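Teaching by Hand: A Handbook of Robot Demonstration
Tue 2 April | by Mihăilă
Reading time: 12 minutes

We use cookies to remember your place in the chapter. Accept | Manage settings

Chapter 6
Showing the Robot How

Ask an adult to fold a dish towel and the towel gets folded. Ask the same adult to write down how it was done, in enough detail for a machine with two fingers and no opinions, and you will get a page and a half of prose that fails at the word "corner." The first five chapters of this book were, in one way or another, about that page and a half. We planned grasps, we modeled contact, we wrote cost functions and then wrote other cost functions to calm the first ones down. In this chapter we give up and show the robot what we want.

The idea is old and has the charm of laziness. A person performs the task, the motions are recorded along with whatever the cameras saw, and a policy is fitted to the record. The trouble starts with the word "performs." A person can perform a task for a robot in several ways, and each one spoils the data differently.

The oldest is kinesthetic teaching. You take the arm by the wrist and drag it through the job. The joint readings are exact, the robot can plainly reach every pose you recorded, and your own forearm is in most of the pictures. It also turns out slow, stiff motions, for the simple reason that the teacher is wrestling a piece of machinery. In the Kodico exercise at the end of this chapter, you will see a policy that learned to open a drawer with all the grace of a person moving a refrigerator.

Next comes teleoperation. The teacher stands back and drives the arm with a joystick, a headset or a smaller copy of the arm itself. The pictures are clean, and the robot records its own behavior on its own hardware. In exchange you lose the sense of touch, or most of it, and you need a robot for every teacher. Robots are expensive and break on Fridays.

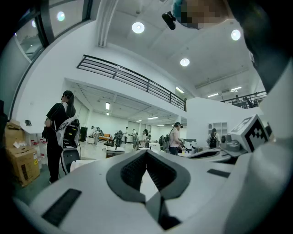 The third way leaves the arm out entirely. The teacher carries a gripper in the hand, with a camera on it, and goes about the job at something close to human speed. Where the gripper went is worked out later from the recording, sometimes with help from printed markers whose size is known in advance. Collection gets cheap and portable. What you give up is any promise that a real arm could follow. A person will happily reach behind a cabinet with an elbow bent in a way no catalog offers, and the recording will not complain.

We will work throughout with the Wolline set, 212 demonstrations of one unglamorous task: putting a cup on a saucer. Of these, 192 survive the pose check in Section 6.3, and 144 are left once we throw out the ones the arm can't reach. Students tend to find this shrinkage alarming. They are welcome to train on all 212 and sweep up afterward.

Two warnings before we start. Good teachers are not always good demonstrators - an expert skips the small corrections that a beginner makes, and a policy that never saw a correction has no idea how to make one. And consistency matters more than style. If 2 teachers approach the cup from opposite sides, the average of their wisdom goes straight through the middle of it. Section 6.4 deals with this properly, using the Zametetti method.

6.1 What Counts as a Demonstration

A demonstration is a sequence of observations paired with actions, recorded from the start of a task to its end. Deciding where the end is will take us the next four pages.

Get new chapters by email. Enter your address to subscribe to the newsletter.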